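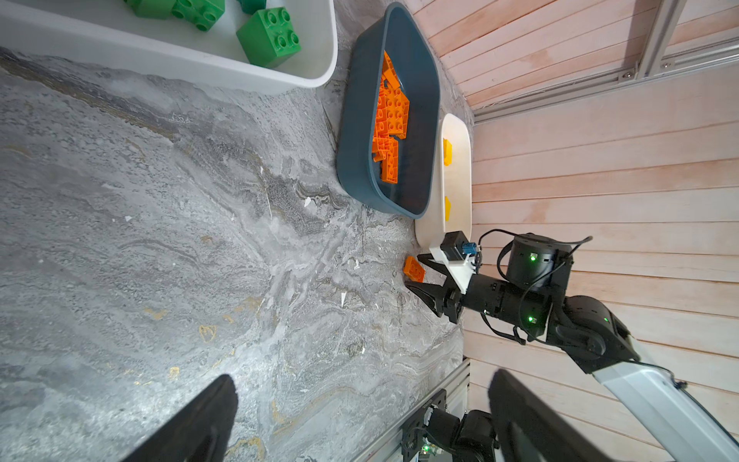
Serving Sizes Should Describe the Package

Filed under Food Labels

The serving size line is the least read part of a nutrition label, and every other number on the label depends on it. Calories, sodium, sugar and fat are all stated per serving. If the serving is set at an amount that people do not eat, the rest of the panel is correct arithmetic applied to the wrong quantity.

Take the Pakard vegetable soup sold at the Gesmont market near me. The tub is sealed with a peel-off film and has no lid. It cannot be closed again once it is opened. The label gives a serving as one third of the tub, with 400 milligrams of sodium. A person who heats the tub and eats it has taken in three times that amount. The shelf tag repeats the smaller figure in large type, and the words "per serving" are set in type I had to tilt toward the light to read.

Hajji crackers have a different version of the same problem. The serving is four crackers, 114 calories. The sleeve holds an odd number that four does not divide into evenly, so the label says "servings per sleeve: varied." I do not know what a shopper is supposed to do with that word.

The usual defense is that a serving size is a unit of measure and was never meant as advice on how much to eat. I accept that as a definition. A unit is useful when it allows comparison, though, and these do not. Prolent yogurt drink is labeled by the half bottle and the store brand beside it by the whole bottle. The bottles are the same height and differ slightly in volume. Comparing the sugar in the two requires a calculator, and I have seen very few shoppers holding one in August with frozen food in the cart.

Two changes would fix most of this. First, any package that cannot be resealed should be labeled as a single serving, with totals for the whole contents. A second column may give a smaller amount if the maker wants one. Second, every label should carry a column per fixed weight, the same weight for all foods of a type. Some makers already print both columns on the larger sizes, so the layout can be done.

Makers will object that a whole-package figure makes the food look worse. It will, for some foods. The soup has the same salt in it under either label. If the larger number costs sales, then the smaller number was producing them, and that should be of interest to whoever approves the label.

Small packages do have limited room, and I would allow the fixed-weight column to be dropped on the smallest ones. The whole-package total should stay. On the Pakard tub it would fit in the space now used for the serving suggestion, a drawing of a bowl with a sprig of parsley.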